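Workshop Tips Picked Up at a Robot Open Day

I've been fixing up old desktop computers at my kitchen table for years, and I thought I had my habits pretty well sorted out. Then I spent an afternoon at the Grewal open day in Werstead, watching a robot arm work inside a computer tower, and came home with two pages of notes and a strong urge to rearrange my workbench!

The arm was the draw, of course, and I stood there far longer than I'd planned to (my parking ran out). But what really got me was how much of the setup around it would be useful to anyone with a screwdriver and an old PC. So this is the tips page as usual, only this month most of them come from a robot.

1. Lay the tower flat

If you take only one thing from this page, take this one. I used to work on towers standing up, reaching in sideways with a flashlight between my teeth. Lay the case down with the open side facing the ceiling. Dropped screws land on the board where you can find them, and your wrists will thank you. Put a folded towel under the case if your table is nice.

Unplug everything first. Then press the power button once with the cord out, which lets some of the leftover charge drain away. Leave the power supply itself closed up; there is nothing in there for a home fixer.

2. Give every part a parking place

This was the tip I was most excited to bring home. Right next to the computer was a gray plate with posts and slotted blocks on it, and I fell for that plate immediately. I've been using muffin tins and egg cartons, which are fine for screws but hopeless for anything flat. Memory sticks slide around, and a bare processor should never be rattling about in a muffin cup.

My own version took one evening. I cut slots in a scrap of pine with a tenon saw, glued it to a tray, and labeled each slot with masking tape. Keep bare chips and cards in antistatic bags or on antistatic foam even when they have their own spot. The plain wood slots are for brackets, covers and the small hardware.

Set the tray on the side of your weaker hand. I'm right-handed, so mine sits on the left and my screwdrivers live on the right, and I have stopped reaching across the open case with parts in my fingers.
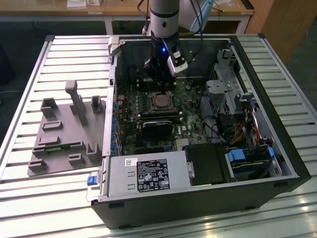

3. Clear the cables before you start

Power wires always want to flop into the one spot you need. Before you touch a processor or a card, gather them up and move them to the side. A strip of hook-and-loop tape is ideal, and so is a soft twist tie with the wire end folded over. Skip rubber bands. They go gummy inside a warm case and you'll be picking bits off for an hour.

Take a phone picture before unplugging anything. Then take another one closer in. I have never once regretted the second picture.

4. Come straight down

The approach from above is something I hadn't thought about much. When you're putting in a chip or a memory stick, get your hand directly over the spot and lower it. If you come in from the side, one edge lands first and you end up nudging, and nudging is how things get bent. I raise my chair now, or just stand up. A step stool works for shorter people at a tall counter (my daughter swears by hers).

Tie back long hair, push up loose sleeves, and take off bracelets while you're at it.

5. Put the light off to one side

A bright metal table throws back a lot of glare, and so does my stainless counter at home. Move the lamp until the shiny spots slide away from where you're looking. A dark dish towel next to the case helps too. For reading the tiny lettering on a chip lid, tilt the lamp low; straight-on light washes the letters out completely.

6. Know your blue bits

On lots of older office machines the parts you're meant to grab are a bright color, often blue. Look for a colored tab or latch before you reach for a screwdriver, and try it gently. I once took 13 screws out of a case before finding the latch that would have done the job. Thirteen! I put them all back, too.

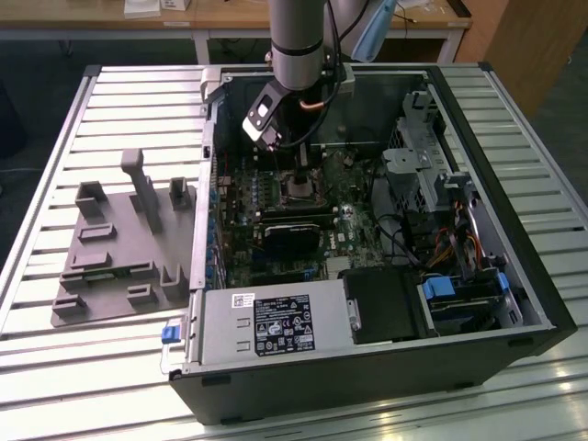 Werstead, 2026-02-23

I wrote this next part the same evening with a cup of tea, so it's a little more excited than the rest. I've left it as it was.

I want one. I have no room for one and no earthly use for one, but I want one. There's something so satisfying about watching a machine hover over a motherboard that looks just like the ones in my basement. It was an ordinary Dell board, green and crowded, the same sort of thing people leave on the curb. I'd expected some gleaming laboratory thing and felt right at home.

The open day had 23 tables altogether and I saw maybe half. Drellow had a table on sharpening, which I'll save for another page because I have opinions about whetstones. The soup was good. Wear flat shoes if you go, since the floor is hard and there are very few chairs.

Now, the close-up work. Processors are where home fixers get nervous, and I was no different. On many Intel-style boards the socket is full of tiny gold contacts, and the number can be startling. One board on my shelf has a socket with 1152 printed in my own handwriting on the bag, and I have just checked the manual and I wrote it down wrong. So check your own manual for the socket type before you buy a replacement chip, and don't trust a bag!

7. Hold a chip by its edges

Two opposite edges, light pressure, nothing touching the underside. Fingertips are fine if they're clean and dry. Touch bare metal on the case first to get rid of static, or wear a wrist strap, which costs less than lunch.

If the chip has a metal lid, try not to smear it. Old thermal paste comes off with a lint-free cloth and isopropyl alcohol. I use 90 percent or stronger. Let it dry completely, then add a fresh dab of paste before the cooler goes back on.

8. Line it up before you let go

Find the little corner mark on the chip and its match on the socket, and look for any notches along the edges. Then lower it level. A chip should settle into an open socket under its own weight. If it doesn't sit flat, lift it straight up and look again. Please don't press, wiggle or slide it. Those contacts are springy but they're very fine, and a bent one can take a whole evening and a magnifier to put right.

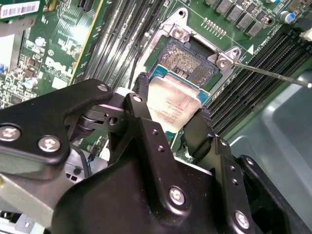

Processor held at its edges, close to the open socket.

9. Cover the socket whenever it's empty

If you still have the plastic cap that came with the board, snap it back on. Dust is one worry, a dropped screw is a much bigger one. I keep caps in a jar labeled CAPS, after losing the first few to the vacuum cleaner.

10. Keep tools off the board

A magnetic strip on the wall behind the bench has been a huge help to me. I put mine up with two screws in about ten minutes, and it holds my drivers, tweezers and the good scissors. Keep it well away from any old hard drives you care about.

Match the driver to the screw, too. A Phillips tip that's a size too small will chew up the head, and then you have a new project.

11. Go slow on purpose

I tried this one at home the next morning on a Prusholm tower that's been waiting for a new processor all winter. I laid it flat, moved the cables, parked every part in a slot, stood up and lowered the chip straight down. It took longer than my usual rush job and I enjoyed it a great deal more. The machine is on the bench beside me now, running its updates.

Grewal is planning another open day in September, and I've already marked it on the kitchen calendar. If you make a parts tray of your own before then, send me a note about what you used for the slots. I'm thinking of trying cork next.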